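2009-10-12

Repaso de la propuesta de patrocinio para Karkari, segunda versión. La primera la devolvieron con notas en casi todas las páginas, sobre todo en la parte de la exposición. Quieren menos texto sobre la marca y más sobre los artistas.

Cambios hechos hoy:
- El título provisional se queda en "Koyama, taller abierto". Hatsue Kubo prefiere sin subtítulo.
- La fecha de fundación de la casa es 1889. En la maqueta anterior estaba mal en la portada y bien en el interior.
- Fuera el párrafo de los valores. Lo pasamos al dossier de prensa, más corto.

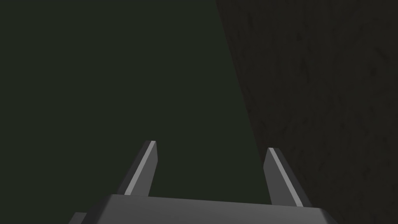 Departamento de Mecenazgo y Proyectos Culturales

Llamada con la imprenta. Tirada del catálogo: 800 ejemplares en papel sin estucar. Pedí también precio para 2000 y la diferencia por ejemplar es pequeña, pero no tenemos dónde guardarlos y la sala de Hetdale solo admite entregas por la mañana. De momento dejamos 800 y reservamos las planchas.

Trorton se encarga de la rotulación. Mandaron dos pruebas de vinilo para la pared de entrada. La mate se lee bien de lejos; la satinada hace reflejo con los focos de carril. Elegida la mate. Falta que confirmen el cuerpo de las cartelas - el que proponen me parece pequeño para leer de pie.

Artistas: cinco confirmados. La carta de compromiso la han firmado todos menos uno, que pide cambiar la cláusula de reproducción en la web. Se lo he pasado a legal. Si no hay respuesta, le propongo limitar el uso al periodo de la muestra, igual que hicimos en junio con el ciclo de conciertos.

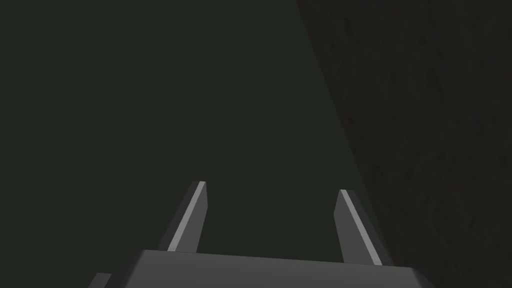
Última modificación de esta página: hace 5 días

Pendiente:
- Presupuesto de transporte con seguro incluido. El que hay va sin embalaje y no sirve para comparar.
- Versión inglesa del texto de sala. Hatsue revisa los nombres propios antes de maquetar.
- Preguntar a Karkari si el logotipo va en una tinta o en dos. En la invitación solo cabe en una.
- Lista de invitados de la inauguración, separar prensa de clientes.

Nota para quien retome esto: la carpeta buena es la que termina en "v2b". En la otra siguen los planos viejos de Hetdale, con el tabique que ya no se monta.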